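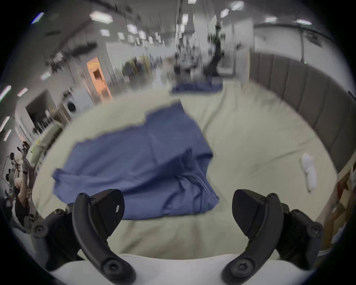 Speaker notes – the bed method
By Babar Ansari
April

Okay, mics on, water down, hello everybody. Thanks for coming to the laundry one when there's a perfectly good pie session next door!

Start with the question. Hands up if you fold your clothes on the bed. (Wait. It'll be most of the room.) Now keep your hand up if you've ever gone to sleep next to the pile. Me too, and for years.

So I want to talk about the bed as a work surface, because I think it's the best one in the house and we treat it badly. It's big, it's soft, and it's right by the drawers. My mother folded on the dining table and spent half her life carrying stacks upstairs.

First rule – make the bed before you dump anything. A fitted sheet pulled flat will do, you don't need the comforter on, and a few wrinkles won't hurt. I like a plain pale sheet for this. Dark blue shirts show up on it beautifully, but white socks are sneaky and will vanish if you let them. I lost one for a whole winter down the side by the headboard. If you've got one of those padded ones with the stitched channels, run your hand along the gap. Go home and do it tonight.

Second rule – spread, don't stack. Tip the basket out and pull everything apart till you can see each piece. When I ran the evening class in Findthorpe, people hated this bit (it looks like you're making more mess, and you sort of are). But a crumpled shirt in a heap gets skipped five times. A crumpled shirt by itself in the middle of the bed gets folded.

Do the demo here. Pick up by the shoulders, one shake, lay it face down, smooth out from the center with flat hands. Sleeves in, sides in, up from the hem. Pants are easier: find the long seam, match it to the other one, fold in half. Go slow, the back rows can't see. Last time in Torkura I rushed it and had to do the whole shirt again.

Third thing, and it's more of a confession. I kept a tally of my own laundry on the back of a calendar. 242 pieces, and 166 of them were socks. I live with 2 teenagers, so draw your own conclusions. Socks now get paired first and rolled, and they go to one side of the bed so they don't wander.

If there's time, tell the Plurnavik hotel story – the duvet cover with the cat in it. If not, skip to questions.

Handouts are by the door. I printed 50, so share if you came as a pair.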